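Demonstrations with a hand-held gripper: keep the clumsy ones or throw them out?
Asked by Rosalind_M, February 25, 2025 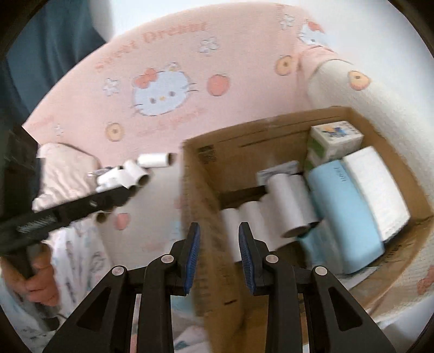
Gripper on the near flap of the box, with the things still inside.

Hello all, and thank you in advance for reading, I do tend to go on a bit. I'm trying to repeat a result from the Molis write-up, the one where they teach an arm household jobs purely from people doing those jobs by hand with a gripper that has a camera on it. My version is box handling: take hold of a flap, move the box, then lift things out one by one. I have 2324 recordings to work with, all made in ordinary homes, and I'm very proud of them!

My trouble is this. The write-up says they "filtered for quality" before training and then gives one sentence on how. Plenty of my recordings have a wobble in them, or a flap that gets pinched, let go and pinched again. When I trained on everything, the arm managed 12 tries out of 30 on a box it hadn't met before. I then spent two long evenings taking out anything that looked untidy to me, trained again, and got fewer successes than before, which I found rather disheartening after all that clicking. Have I misunderstood what filtering is meant to do? And does blur matter? The cardboard often smears when the hand moves quickly, and I can't decide whether those moments are poison or perfectly fine.

Emil Eder

What a lovely clear question, and please don't be disheartened, I did precisely the same thing when I was at Stavstead and lost a good deal more than two evenings to it.

I think you've removed the wrong sort of untidiness. A flap that slips and is caught again is one of the most useful things you can have, as it shows the arm how to get out of a muddle. If every recording goes smoothly from start to finish, then the first time the arm is a finger's width out it is somewhere it has never been, and it will carry on pinching air quite happily. I'd put all of those back.

The recordings I do take out are the ones where the position tracking has jumped. You won't find them by watching, because the picture looks fine. Plot the path of the gripper and look for a sudden hop between one moment and the next that no human arm could make. Soft furnishings with large plain areas can be bad for this if they fill most of the view, so in a bedroom or on a sofa I'd check the paths with extra care. I also drop anything where the person changed their mind halfway and went for a different object, although I know people who keep those.

As for blur, leave it. Your arm's camera will blur too when it moves. The only time it has hurt me was when the blur fell at the very moment the jaws closed, and even then slowing the hand down for the last bit of the reach sorted out the new recordings.

One more thing, and forgive me if you've done it already. Thirty tries on a single box is not very many. Run the same trained model twice, 30 tries each time, before you compare it with anything. Mine used to differ from itself by more than the improvement I was so pleased with.

drustska_dan

Agree about the tracking. Also check your jaw width is being recorded properly, ours at Drustska was stuck at one value for half of March and we blamed the filtering.

Pennywort

I'd just buy a suction cup for boxes to be honest. Ortner did a nice comparison a while back, can't find the link now. Flaps are horrible with two fingers.

Rosalind_M

Thank you all, especially Emil! I've plotted the first batch of paths and there are hops in several of them, including a few I had marked as my very best. The slips are going back in tonight. Pennywort, I do take the point, but the pads need to manage the soft packets as well, so I'm staying with two fingers for now.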